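Photo App Stisow Says Deleted Now Means Deleted. Users Have Heard That Before

21 September 2026

Photo-sharing app Stisow says pictures removed by their owners will now be wiped from its servers within 60 days. The company announced the change in a short post to its users, using the word "permanent" four times and the word "backup" not at all.

The promise follows a rough start to September for the app. A user in Jevelmont found that photos she had taken down long ago would still open for anyone who had kept the direct link. Other people tried the same trick with their own accounts and got the same result. Stisow first called it a display problem, then a storage delay, and then stopped answering.
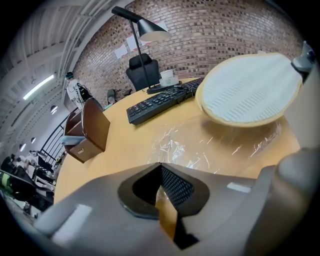
So does deleting a photo from Stisow remove it from the internet?
It removes the copy Stisow controls, if the company keeps its word. Screenshots, saved files and reposts on other sites stay where they are, and the new policy doesn't cover any of them.

That gap matters more than the company's post lets on. Yatsenko, a small firm that checks privacy claims for consumer sites, tested 4000 links to photos that account holders said they had deleted. It reported that 3069 of them still loaded a full-size picture. Stisow disputes the method but hasn't offered a count of its own, and it declined to say how many deleted photos it is holding today.
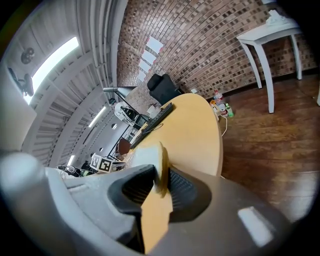

Tabletop, with the room around it.

The fine print deserves a slow read. The 60 days start when a request is "processed," and the policy never says how long processing takes. Pictures that were shared into a group album are left out unless every member of the album removes them. Photos reported by another user can be kept for as long as the company thinks necessary. There may be good legal grounds for that last one, but it is a wide door to leave open.

There is also the matter of Rasolano, the ad-supported image search that has been indexing public Stisow profiles. Stisow says it has asked Rasolano to drop deleted photos from its results. Rasolano says it reviews such requests within 7 days and doesn't promise to approve them. Anyone who had a public profile before this month should assume their pictures were picked up. 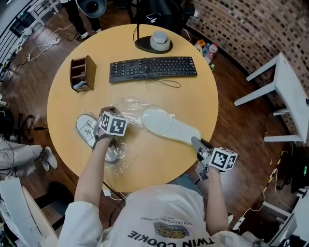 Stisow isn't offering any outside check on whether the wiping takes place. It says it will publish "regular updates" but gives no schedule and doesn't say what will be in them. Last year it made a similar pledge about location data, and the updates on that stopped after the first one.

People who want to test the new rule can do it themselves. Copy the direct link to a photo before deleting it, note the day, and open the link in a private browser window once the deadline has passed. If the picture still loads, save a screenshot showing the address and send it in with a complaint through the app's help page.

The updated policy applies to all accounts, including those already closed. Former users won't be told when their photos are gone.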